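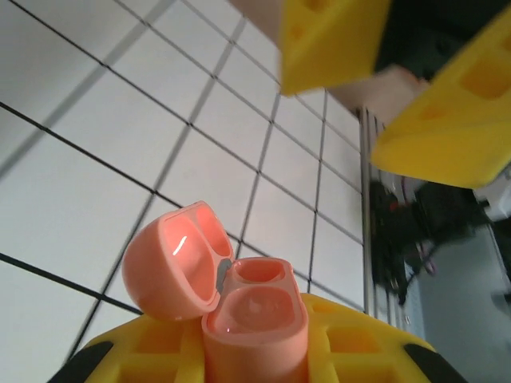 Earbud case: lid won't stay shut and left bud not charging, how do I clean it?

Asked by Kenna Buchanan, Tue 2 January
Filed under: Headphones and small gadgets

Hi all, quick one. Pink flip top case, Clirneo, had it since October. Two things wrong. Left bud comes out flat most mornings even tho it's been in all night, right one fine. And the lid creeps open in my bag. Hinge looks ok to me, no cracks. I took both buds out and looked down the wells and cant see anything obvious but they're deep and shiny and my eyes aren't great.

Is it safe to poke about in there? Don't want to spend 20 quid on a new case if it's just fluff. 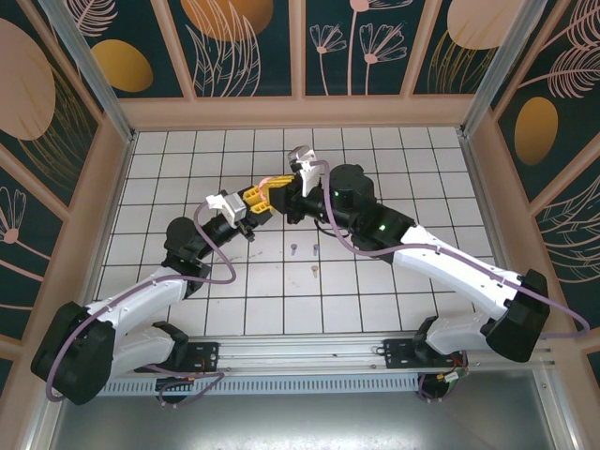

Small pink thing, white tiles, screws on the floor

Edit: no I haven't tried to open it up. Not sure it even comes apart.

2 answers

Obadia Mrema
Marked as helpful by 14 people

Fluff or earwax, nearly always. Do the bud first. Dry cotton bud on the metal contacts, then a tiny bit of isopropyl on a fresh one if they still look dull. Same in the well, the contacts are right at the bottom so use a torch. No pins, no tweezers, you'll bend something. Leave it all open for 20 minutes before the buds go back in.

Then swap test. Charge the left one by itself, nothing in the other side. Does the light come on when it drops in? If not press down gently with a finger. Light comes on when you press = it isn't seating, so either still dirt or you've got the wrong size tips on. Big tips hold the bud up, had that on mine for weeks before I noticed.

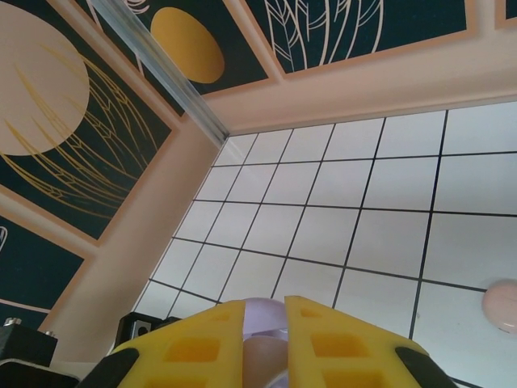

Lid next. Run the cotton bud round the rim and along the hinge side, grit gets in there. Most lids close on a magnet so check nothing's stuck where the two halves meet. If it shuts properly when the case is empty but not with buds in, it's the tips again. Fix one and you've probaly fixed both.

Wouldn't open the case up. Usually glued and there's a battery in it.

Guest

had same, just put a hair bobble round it. 2 years now

Comment from Kenna Buchanan: it was the tips!! put the smaller ones back on and it shuts. will see about the charging tomorrow, ta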